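I'd been meaning to go to the open day at Terkeo ever since Brigitta Eder told me about it, and one afternoon in July I finally caught the bus out to Sidwood, with a cheese roll in my bag and no great expectations. Well, I stayed until they were stacking the chairs!

Most of it was kitchen work, done in simulation and put up on a big screen, and I found a seat near the front, next to a very nice couple from Bitville. The job was groceries on a long wooden worktop, with apples on a green plate and the arm coming down over them. I do love a wooden worktop (ours at home is past saving). 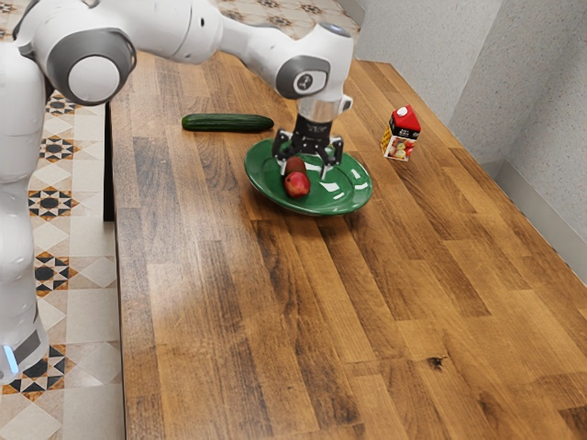
Niamh Mulligan wondered aloud whether any of it would carry over to a real kitchen, where the fruit is bruised and somebody has left the post on the side. The young man at the front took it very well and said they had 933 practice layouts so far, with 170 of them set aside for testing, and that real kitchens were next year's headache.

He went on to explain how the groceries get changed between layouts - an extra cucumber, say, or a different box by the plate - so that the arm can't simply learn one arrangement by heart.
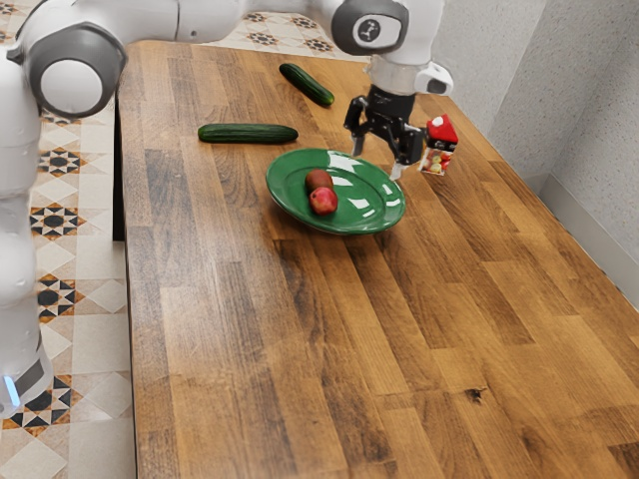
I liked that idea very much, as it's more or less how my mother taught me to cook, by moving everything in the cupboards. Tea was at four, with eight kinds of biscuit, and I missed two buses home talking to Brigitta by the urn.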